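4. Putting the glass-hanging task to the Rikcombe kit

By this point in the trial I'd spent the best part of a fortnight with the Rikcombe two-arm kit and I was getting rather fond of it, so I should say straight away that I paid full price for mine out of the Mirden group's budget and that Rutano, who sell it, saw this section only after it was finished. What I wanted to know was simple enough. Could a small teaching lab buy the thing, bolt it together and get decent two-handed demonstrations out of it without hiring someone like Tamer Tannous to babysit it? (Tamer was away for most of July, which made the question less academic than I'd have liked.)

Section 3 dealt with folding and stacking, and the kit coped well with both. Hanging stemmed glasses on a rack is a meaner job. The foot has to go through a loop of bent wire, the bowl swings about while you're doing it, and the rack will happily shuffle sideways if you lean on it. Shabnam Arain suggested the task after watching her dad lay up for a party, and I stole it on the spot!

We recorded 167 demonstrations over five sessions, with Nabil Qudah and me taking turns at the leader arms. An attempt was scored as a success if every glass was hanging by its foot and the rack hadn't toppled. I threw out anything longer than 90 seconds. That sounds harsh, but a slow demonstration is mostly dithering and I didn't want a policy that had learnt to dither from me.

Two things about the kit mattered a lot here. The first was the wrist views. From the fixed camera you can follow the general business of the task perfectly well, but you can't judge whether a foot is lined up with its loop, and that's where nearly all of our fumbles came from. The second was the marble tabletop we'd chosen, with its busy white veins, set against a patterned pink wall. I'd picked both to be awkward for the vision side, and Frøydis Ljungberg told me I'd gone too far. She may well be right. We kept them anyway, and every run in this section was done against them.

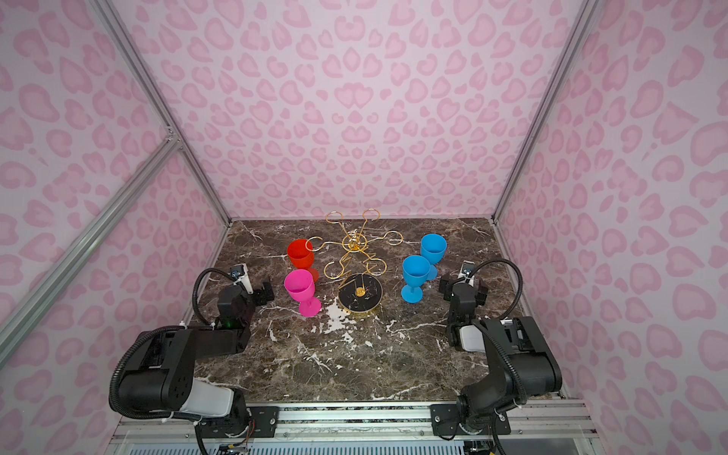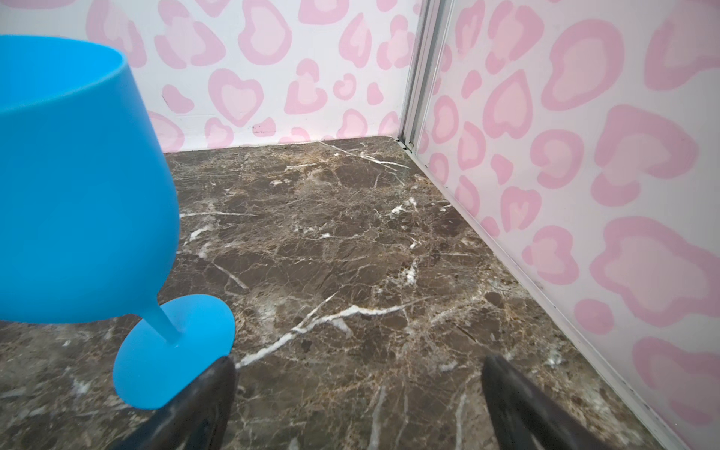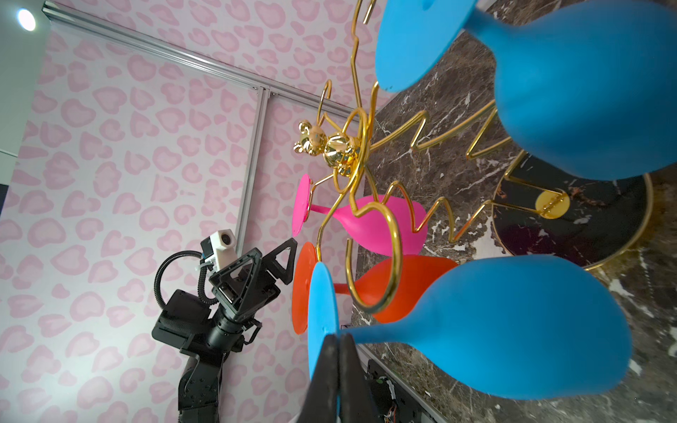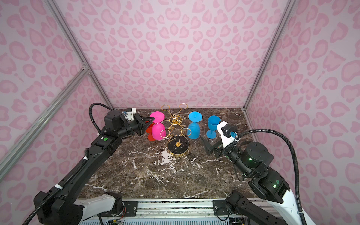 Figure 4. Glass-hanging task on the Rikcombe kit, fixed camera and wrist views.

On to what I'd grumble about. The cable runs are my main complaint. The supplied ties are fine for a demo day, but by the third session I was stopping every so often to push a conduit back where it belonged, and a couple of proper clips in the box would have saved me the bother. The manual is good on assembly and thin on calibration. Takeshi Yagi, who has the older Azar kit down the corridor, lent me his own notes, and I'd have been stuck without them for at least a day.

The grippers I liked more than I expected to. They're plain two-fingered things with no force sensing, so you learn to close gently on a stem by feel, or what passes for feel when you're holding the other end of a leader arm. Nabil was better at it than me from the first morning. His clips are shorter and tidier, and when we trained on his share alone the policy was noticeably less inclined to nudge the rack. I haven't got enough runs to make a proper claim of that, so please take it as a hunch.

Training used 375 episodes in all, once the stacking data from Section 3 had been mixed in. Leaving the stacking data out made the policy worse at the first pick-up and no better at the hanging, and I can't fully explain the second part. We come back to it in Section 5, along with the running costs and the replacement motor we had to order on a Wednesday afternoon with a visitor due the next morning.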